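Unetthorpe Robotics Newsletter

Bench rules: what changed and what stays

The revised good practice sheet for the arm benches came into force at Unetthorpe on Oct 17, 2026. It replaces the July draft, which many of you have had pinned up over your desks all summer. The new sheet is shorter. Most of the wording is the same, but three sections have been rewritten after comments from people who use the benches every day, and those are set out below. Everything else in the July draft carries over, including the section on booking.

The sheet applies to all pick-and-place work with small objects, whether the arm is being driven by hand or running a policy. It does not cover the mobile bases, which have their own rules under the Harkier project.

1. Setting out the table

Only the objects named in the task may be on the table when an episode starts. Tools, mugs, tape and spare blocks go on the trolley. Wipe the surface before the first run of a session and after lunch.

Place objects by hand with the arm parked and the pendant in your other hand or on its hook. Do not reach across the table while the arm is enabled, even if it is standing still. If an object rolls off, stop the run first and pick it up second. The balls are the usual offenders – put them down gently and let go only when they have settled.

Leave clear space between objects. For the sorting task the old draft gave a distance in millimetres, and people were getting rulers out. The new wording asks for a gap that the open gripper can enter without brushing a neighbour. If you are unsure, try it at slow speed before you record anything.

The start position for each object should vary from one episode to the next. Please do not mark the table with pen or stickers to help you remember where things went.

2. Speed and height

Travel moves are made high and lowering moves are made slowly. The arm should be well above the tallest thing on the table, basket rim included, before it is allowed to go at full travel speed. The limit for lowering is set in the Rostami controller and must not be changed for a single session. If you think it is wrong for your task, write to Firouzeh Zamani and it will be looked at for everybody.

The operator stays at the bench for the whole of a run. Watching from the next room on the monitor does not count as being at the bench, and this applies to policy runs too.

In the sorting task, the basket stays where it was put at the start of the episode. The blocks and the ball may be moved by the gripper only. With the red cube in the basket and the cylinder and green ball still out on the table, the episode is not complete, and it should not be labelled as a success however good the first pick was. 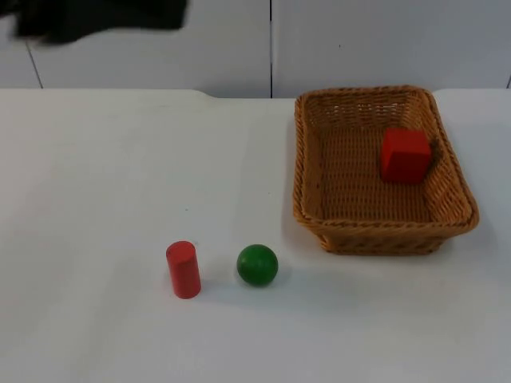 3. Labels and the log

Each episode gets one of four labels: complete, part complete, failed or stopped. "Stopped" is for any run ended by a person, whatever the reason. In the July draft a stopped run could be entered as failed, and we had 109 entries that had to be read again by hand out of 969. Two people did that job and would prefer not to do it a second time.

Write the label before you reset the table. Notes can be short. "Ball dropped outside basket" is enough.

Use the plain object names from the list: cube, cylinder, ball, basket, each with its colour where needed. Names such as "can" or "tin" for the cylinder have caused trouble in searches.

Near misses go in the Tiltedow log on the same day, including ones where nothing was touched. A near miss is any time a hand was closer to a moving arm than it should have been, or the arm moved when the operator did not expect it to.

Getting signed off

Anyone signed off under the July draft remains signed off for manual driving. For policy runs you will need to read the new sheet and do a short session at the bench with Firouzeh. Bring your own object set if your project uses one. Printed copies are in the tray by the door, and the old copies should go in the recycling.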